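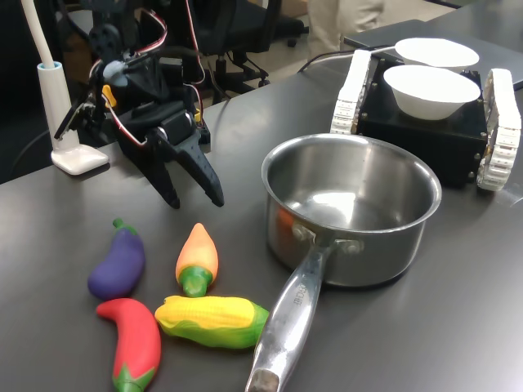
Surkley council backs down on library hours

The Surkley branch library will keep its evening hours after all. Council voted 9/18/24 to drop the plan, which would have shut the doors at 5 p.m. on weeknights and closed the place altogether on Sundays.

The vote was 6 to 3. Took less than ten minutes, after nearly two hours of people at the microphone.

A petition with 551 names on it was handed to the clerk before the meeting. Another 102 people wrote in by email, most of them parents of school-age kids, according to the agenda package.

"I get off shift at six. My daughter does her homework there until I can pick her up," said Riaan Magagula, who lives on the Norness side of the river and spoke third. "If it closes at five, where does she go? The bus shelter?"

Norness has had no branch of its own since the old one on Mill Street was sold. Residents there use Surkley, a 2 km walk over the bridge, or they drive into the city.

Staff had pitched the shorter hours as a way to cover a hole in the heating budget. The boiler at the branch is past its best and the repair quote came in well over what was set aside. Council will now take the money from the parking reserve instead — a move the three councillors who voted no called shortsighted. One of them said the lot behind the arena has been waiting on new paving for years and will go on waiting.

The mayor said the parking lot could stand another winter. There was some laughter at that, and some not.

Work on the boiler should start before the end of September. The branch will stay open while its done, though the downstairs meeting room is off limits and the seniors' book club is moving to the curling rink lounge for the time being. Bring a sweater, staff say. Washrooms upstairs only.

Preschool story time is not affected. Same for the tax help desk and the seed library.

Holds can still be picked up at the front counter. The outside drop box, jammed since the long weekend, has been fixed.

Also at the meeting: council gave the Norness footbridge lighting a second reading, put off the dog park fence again, and approved a $700 grant to the fall fair for portable toliets. A request to rename the boat launch was sent back to staff for more information.

Library hours remain 10 a.m. to 8 p.m. weekdays, 10 to 5 Saturdays, 1 to 5 Sundays. Questions go to the front desk at the branch.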